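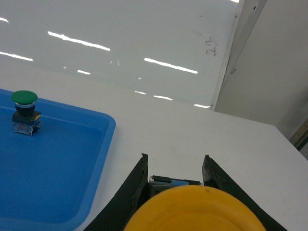

Meenakshi Rana
Editor, Small Software pages

Home | Listings | Calls | Back Issues | Contact

November, by Meenakshi Rana

TESTERS WANTED FOR A PROGRAM THAT SAYS IT CAN FIND ANYTHING

A small company called Skunel has written a desktop search program named Celtine, and they have asked our readers to try it out. I said I would run the call on one condition, which was that I got to write it. They agreed, so if the tone is less cheerful than their own web page, you know who to blame.

Celtine reads the files on your computer, builds an index, and then lets you type a question in plain words. You are supposed to get back the right letter, the right spreadsheet, the right old email. I have heard this promise from a good many programs over the years. Most of them found me the manual for a printer I gave away.

I put Celtine on my own machine for a while. It indexed 3,906 files without crashing, and I will give it that. I then asked for "the letter about the roof" and was offered a recipe, two invoices and a text file containing one line. The letter came up on the second page of results. Skunel tells me that version is old and the new one is much better. Maybe so. They always have a new one.

What they want is 13 people who will use the new version on a real, messy computer for four weeks. Please don't apply with a clean machine you set up for the purpose. If your documents folder has three copies of everything and a subfolder called "new new," you are who they need.

You will be asked to:

- install Celtine and let it index at least 2,000 files of your own
- search with it at least once on most days and write down what you typed and what came back
- fill in a form at the end of each week
- uninstall it at the end and report whatever it left behind

That last item was mine. Skunel's first draft did not mention uninstalling at all.

The pay is a flat $266, sent after the fourth form is in. There was talk of paying in license keys and I told them I would not print it. A tester who drops out halfway gets half, and this is in the agreement in writing. Read the agreement anyway. Page two, on crash reports, is vague about whether file names are sent along with the report. I asked twice and got two different answers. If that bothers you, turn crash reports off in the settings before you build the index. You can still take part. 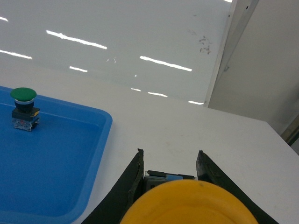
Back Issues, Volume 13

You need to be 18 or over and comfortable installing a program and copying an error message into an email. No programming is needed. They would like a few people who can't stand computers, and on this point I think they are right.

People who work for a competing search company should stay out of it, and so should friends of Skunel's staff. The last open test I covered, for a backup tool called Lateo, had glowing reports from half the owner's family.

To apply, write to me care of this page with the word Celtine in the subject line. Tell me what computer you use, how old it is, and one file you have lost and would like back. Keep it under a page. I pass the letters on as they come and Skunel picks the testers. I don't get a fee for any of this, and I will print the testers' findings whether Skunel likes them or not. They have agreed to that too, though I notice they took longest to answer that email.

Applications close at 5 p.m. on the last day of the month.

Recent items
Zawadzka font manager: still slow, now in color
Lateo backup, one year on
Do you need a second spell checker?
Letters: the calendar program that skipped a week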